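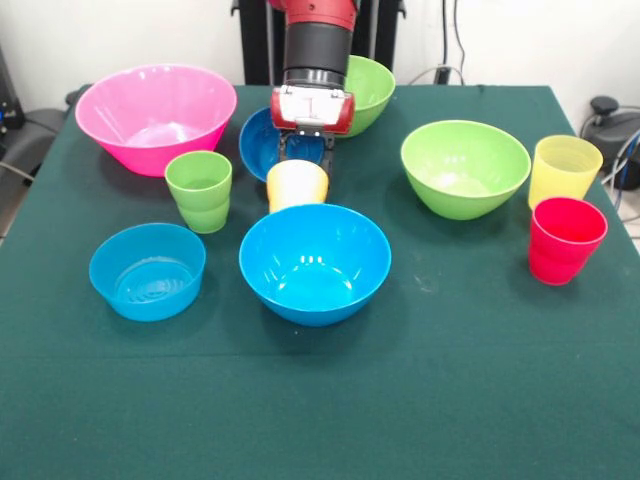
Balança de cozinha Rondus: avaliação depois de um verão de uso

Comprei a Rondus em agosto, quando a balança antiga deixou de marcar abaixo dos dez gramas. Queria um modelo simples, digital, que desse para pão, bolos e compotas. Experimentei também a Nillus de uma vizinha e, durante anos, tive uma Massawe em casa, de modo que a comparação se faz sobretudo com essas duas.

A Rondus é uma peça baixa, com prato de vidro e visor à frente. Funciona com 2 pilhas AAA, incluídas na caixa. O manual vem em várias línguas e a tradução portuguesa lê-se bem, com exceção da parte da calibração, que tive de ler em inglês para perceber a ordem dos botões.

Precisão

Fiz o teste com um peso de latão de 50 gramas, que guardo da loja do meu avô. A balança marcou o valor certo ao centro do prato e um grama a menos quando o encostei a um dos cantos. Para farinha e açúcar não faz diferença. Para fermento seco ou sal já convém pôr o recipiente a meio. A Nillus tem o mesmo defeito, um pouco mais acentuado.

Com cargas maiores portou-se bem. Um saco de batatas deu cerca de 1,955 kg em três pesagens seguidas, com variações de um ou dois gramas. A Massawe oscilava bastante mais e demorava a estabilizar.

Tara

A tara responde depressa e aceita vários ingredientes seguidos sem se perder. O botão é tátil e exige que se toque com o dedo seco. Com as mãos enfarinhadas falha uma vez em cada quatro ou cinco, e acabei por usar o nó do dedo. Quem cozinha com taças largas deve ter em conta outro problema: o visor fica tapado. Uma taça de rebordo aberto, como a cor-de-rosa grande, avança para cima dos números e obriga a baixar a cabeça para ler. Com copos altos e estreitos isso não acontece.
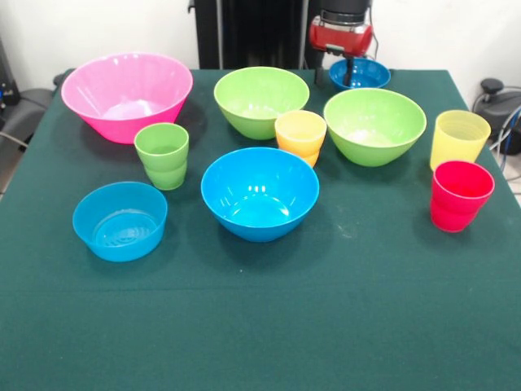 A função de líquidos foi a que menos usei. Converte o peso em mililitros para água e para leite, e mais nada. Azeite, mel e natas ficam de fora, e para esses continuo a pesar em gramas e a fazer a conta. Para medidas a olho, um copo de plástico com degraus horizontais junto à base, como o cor de laranja, serve-me quase tão bem, desde que seja sempre o mesmo. A Nillus tem uma posição para azeite, que a dona diz nunca ter usado.

Limpeza

O vidro limpa-se com um pano húmido. A junta entre o prato e a base apanha farinha e só sai com um pincel. O corpo não pode ir debaixo da torneira e o manual insiste nisso.

Desliga-se sozinha ao fim de dois minutos, o que é pouco para quem amassa entre uma pesagem e outra. Perdi a tara a meio de uma broa e tive de somar à mão. Não encontrei maneira de alterar este tempo. Escrevi à assistência da Trirnov, que distribui a marca, e responderam no próprio dia a confirmar que é fixo.

Preço e conclusão

Custou menos do que a Nillus e um pouco mais do que a Massawe. Pelo preço, recomendo-a para uso diário em casa. Para quem faz pastelaria com quantidades muito pequenas, sugiro juntar uma balança de precisão de bolso. As pilhas originais ainda duram.

Ratih Teoh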